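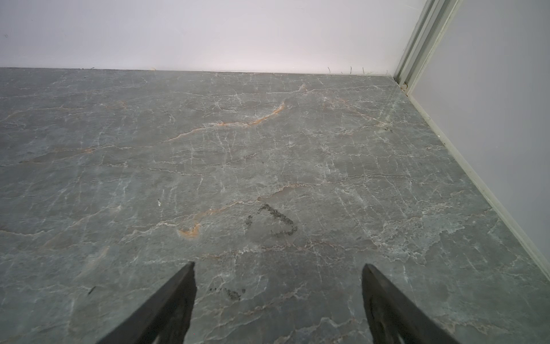
Blue-gray marble with white veins and streaks of rust and tan.

February in Brillside is my favorite kind of quiet. The summer people are long gone, half the ice cream places have their shutters down, and you can park on the harbor road without saying a prayer first. Then, one evening at 6, the lights go on along the seafront and the whole town comes out for Soup Night!

If you haven't been, it goes like this. You buy a mug at the bus shelter (bring your own if you have one, I always forget mine), and you walk from one end of the front to the other, getting it filled wherever you see a green lantern. They sold 800 mugs last year and ran out before I had my coat buttoned. This year they ordered 1,000, and I got mine with time to spare, thank you very much.

I started at Dorkari, the little lentil place by the steps, where the line was already past the fish shop. Worth it. It's thick, it's peppery, and they float a spoonful of fried onions on top that I could have eaten by the bowl. Next came Muli, which does a radish broth that sounds like a punishment and tastes wonderful. I went back for a second mug and pretended to be somebody else.

Fanel was the surprise for me. They only opened in the fall, and I'd walked by plenty of times thinking it was a lamp store. It's a bakery! They were handing out cheese rolls the size of a fist, still hot, and a brass band was squeezed into the doorway next door playing old dance tunes, mostly in the right order.

The final head count was 1,033, dogs not included, and I'd say most of us were still on the seawall at 10, swapping notes on who had the best soup. I'm sticking with the lentils. My neighbors say radish, and we're still arguing about it over the fence.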